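Starnance sets 2022 equipment budget for home manipulation work

January 2022 — Starnance has approved a purchase plan for its household manipulation project, with most of the money going to hand-held grippers and replacement parts. The plan covers 49 gripper units, 200 sets of finger pads and three bench arms for policy testing.

Sulastri Harahap, who manages procurement, said pads were budgeted separately from the grippers this year. Under the previous plan they were ordered only when a unit came in for repair, and several units sat idle while parts shipped.

Work in furnished homes accounts for the largest share of gripper hours. Small cartons, such as medicine boxes, are on the standard object list. 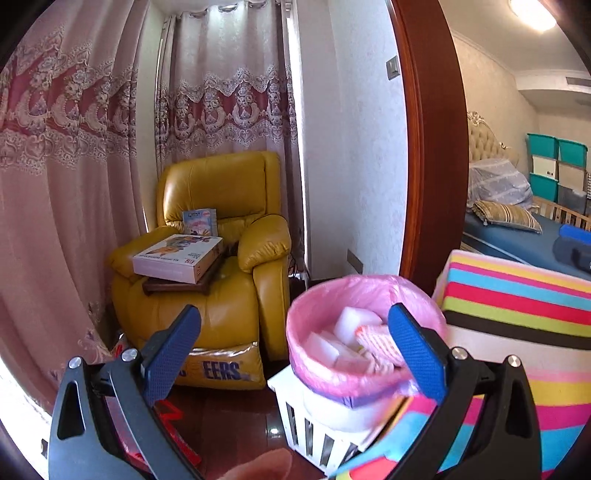
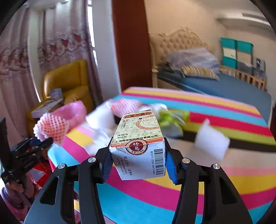 Both views include the blue finger pads and the mustard-yellow leather seat near the curtains.

Why buy pads in sets?
A set replaces both sides of a gripper at once, so the two contact surfaces carry the same amount of use. Mixed pads complicate comparison between recordings.

Storage is the second-largest line. The team requested 716 terabytes, split between the Gomov site and an off-site copy at Saragih. Dehua Wei, who prepared the estimate, based it on full-resolution video with no early deletion.

The bench arms will be bought last. Two quotes are in hand and a third is expected from Urkura — delivery is planned for August, after the test room has been rewired.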